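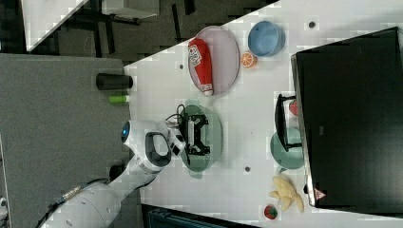
Pastel set on the white table, sage plate in the middle

Bimau pastel dinnerware – worth it or just photogenic?
Board: Tableware and Small Kitchens

plainfork
Posted September 25, 2021

I keep getting told to buy the Bimau mixed pastel set and I'm not sold. The pieces in the photo are the sage round plate, the pink oval, the light blue bowl and the teal bowl. The list price is $68 and for that I'd like more than a nice color next to an orange slice.

My main doubt is the oval. Who eats off a small oval plate? In the picture it's got a can lying across it, and a can is about the only thing I can imagine putting on it. Dinner for me is round food on a round plate. Has anyone used these every day for more than a month?

sinkside46
We've had the set since August of last year. The sage plate is fine and the bowls are fine. The oval gets used more than you'd think: toast, half a sandwich, spoon rest when I'm cooking. I wouldn't call it a dinner plate and I don't think Bimau does either.

plainfork
Their box says "dinner set for two." So somebody there calls it a dinner plate.

gravyboat_no
The box also says "heirloom colors," so I'd go easy on trusting the box. I had the pink and the blue. The pink picked up a tomato stain in the first week that never left. Lighter than it was, still there. I would skip anything that pale unless you eat nothing but crackers.

sinkside46
Mine hasn't stained and we eat a lot of red sauce. Did you soak it?

gravyboat_no
Overnight, with baking soda, twice. I'm not saying yours stained. I'm saying mine did.

tallcabinet
I want to argue with the idea of mixed colors in general. You buy a set where no two things match, then one breaks, and now you have to decide whether to replace the exact shade or let the whole thing drift. With plain white you walk into any store and get another one. I've had the same white plates from Sorham for years, lost 3 along the way, and you can't tell which ones are the replacements.

oatsandends
Opposite view. With mixed colors nothing HAS to match, so when one breaks you put anything in its place and it looks like you meant it. My shelf is part Bimau, part Paquette, part yard sale. White is the one that shows every mistake, because there are so many whites. Put two different ones side by side some time.

tallcabinet
I have. I just said you can't tell.

oatsandends
You can't tell. Your guests might.

plainfork
Can we get back to whether these hold up. I also wonder about the two greens. Sage and teal look far enough apart in the photo, but one's near the middle of the table and the other's off on the right. Do they look odd stacked?

sinkside46
The teal is a lot stronger. I keep the bowls on a separate shelf so I never see them together. If you want it all calm and muted, the teal will bug you. I like it for oranges and strawberries, looks good with anything bright.

gravyboat_no
Everything looks good with a strawberry in it. Sellers know that – check how many bowl listings have fruit somewhere nearby.

drawerliner
Shape question, since no one's brought it up. Ovals are a pain in a small dishwasher. Mine has 162 mm between the rack and the arm on top and I have to lay the oval one at a slant, where it takes the space of two rounds. Measure before you buy. If you wash by hand, ignore me.

plainfork
I wash by hand, but that's useful for other people.

oatsandends
If you only want the round pieces, Rirnwood sells singles in close to the same colors. Their blue is a bit grayer. I paid less for two plates and two bowls than the Bimau set costs, though I had to wait on shipping.

tallcabinet
Or four white ones, same day, no waiting.

sinkside46
We know.

plainfork
OK, so far I have one stained pink plate, one unstained, a dishwasher warning and a fight about white. I'm leaning toward singles: one sage plate, one blue bowl, no oval. I'll put spaghetti on the sage for a couple of weeks and post what the surface looks like after. If it marks I'm sending it back.

gravyboat_no
Use the cheap jarred sauce. That's what got mine.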